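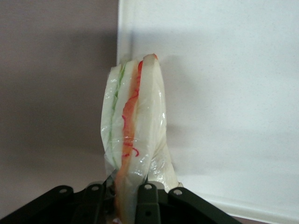 The Hands at the End of the Line

I have spent a good part of my working life around sandwiches, which is a sentence I never expected to write when I was young and had plans. The kitchen where I work sits on the edge of Buvmont, and on a busy night in June we send out 1,259 of them, wrapped and labeled and in the vans before most people have found their slippers. So when the talk turned to robots, I had feelings about it, and I have been carrying them around ever since.

A sandwich is a harder thing to hold than you might think. It's soft bread in slippery plastic, with a green layer and a red one that would both dearly love to slide out sideways. Squeeze too hard and you leave a dent that a customer will notice at noon. Squeeze too little and it's on the floor. When I look at those black fingers pressed up against the white bread, with the wrap all bunched and creased between them, I feel some sympathy for the machine, because I remember my own first week.

Ginette Bélanger taught me that week. She had been packing for 20 years by then and could fill a tray while telling you a story about her sister's wedding, and never lose her place in either one. She showed me to take hold low down, where the bread is steadiest, and to let the plastic do some of the work. It was the kind of thing you learn standing next to somebody, and I am not sure it was ever written down until the engineers from Tanoli came by with their notebooks and asked her to do it slowly.

She did it slowly for most of a shift, bless her. And I thought then, and I still think, that she should have been paid extra for it. If a company is going to take what a person knows in her fingers and put it into a machine, that knowledge has a price, and it ought to go on the bill with the motors and the cables.

I don't want to sound like someone who would have us all back at it by hand forever. My wrists have ached every winter since I turned forty. There were eight of us on the packing line, and I don't believe a single one hoped her children would take her spot. Sidra Virk, who runs our nights, moved two of the women over to checking and one to ordering, and they tell me their shoulders feel ten years younger. I'm glad for them, I truly am.

But we talked on that line! We talked from midnight until the vans pulled out, about rent and knees and whose boy had gotten into trouble, and I knew those women better than I know some of my cousins. The new jobs are spread out, one person here with a screen and another way down by the cold room, and you have to walk over on purpose if you want to hear how anybody is doing. People don't, mostly. They're tired, or they feel they're being a bother.

What I would ask of any manager thinking of buying one of these arms is to sit down with the crew first, before the papers are signed, and ask what they would be happy to hand over and what they would miss. Then put two chairs at the checking station where the plan shows one. It costs very little. Sidra did that for us in the end, after I had gone on about it for longer than was polite, and Ginette has the one on the left.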